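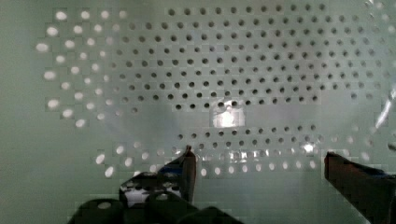 Ticket 443: wrist camera detections drop out near clear plastic
Component: Hisolik perception node
Status: open
Reported by: Riku Nagano

With clear plastic in front of the perforated panel, the detector returns either no object or a box around the glare. The planner then gets an empty target list and the arm holds at its last waypoint until the 300 second timeout. Restarting the node clears the hold but the next request fails the same way.

Tried so far:

Lowered wrist exposure. The glare box goes away, the plastic is still missed.

Turned off stream compression between the wrist camera and the node. No change in detections. Left it off.

Masked the panel by color. This removes the holes from the feature map, and also most of the pixels we need, as the panel shows through the plastic.

Rolled back to build 103. Same result, so it did not come in with the February merge.

Ran the table view through the same node with the same config. The plate with the ketchup bottle on it, the orange slice and the green spatula all came back with stable labels over 3 runs. Calibration and transforms look fine from that side. I think the fault is in the wrist model only.

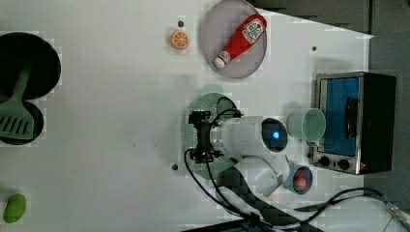

Yusuf: Check the confidence floor before you retrain anything. Wimham had the same hold, and the boxes were there in the raw output, but the Stitell filter threw them out before the planner saw them. Log both sides of the filter and attach the output.

Riku Nagano: Will do. Logging is on for the next run.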